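Succulents on the Bench — Spring Watering

Tuesday, March 24, 2015

First proper watering since October! I've been keeping my little pots on the dry side all winter, and this is the day I look forward to from New Year's on. My friend Songül Altıntaş got me into succulents when I lived two doors down from her on Skesen Street, and I still do it her way — soak well, then leave them alone until they sulk.

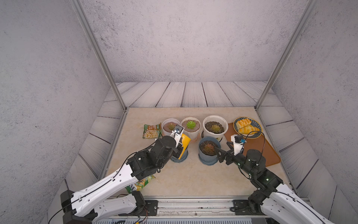
I'm a rosette person, always have been. Songül likes the tall spiky things and we've argued about it over more cups of tea than I can remember. Give me something low that sits in its pot like a flower, and I'm happy. The reddish-brown and green one in the slate-blue pot is my favorite of the bunch right now (I love it with the matching saucer), and I paid all of two dollars for my first one like it at the Dağdelen market. The bright green one in white behind it is a lot less moody, but I do like that fresh color next to the duskier ones.

I went back and forth on repotting this year. The Ornetti nursery had a bag of gritty mix on sale, so I bought it, dragged it home and then decided most of them could wait. Maybe I'll get to it next month — or maybe it'll sit by the door until fall like last year's.

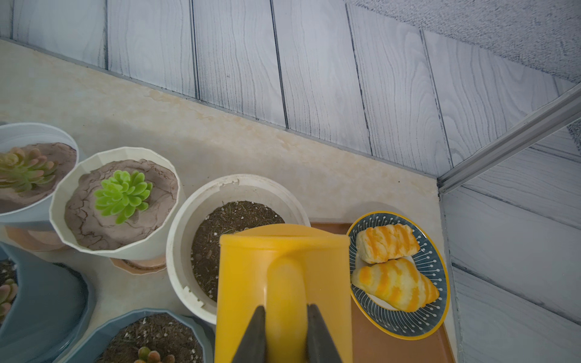
Do I need to water if the top of the soil has cracked?

Check deeper down first. Push a wooden skewer to the bottom of the pot, leave it a minute and pull it out. If it comes out clean and dry, go ahead and give it a good soak, and tip out whatever collects in the saucer.

More pots next time, once the windowsill gang has had its turn.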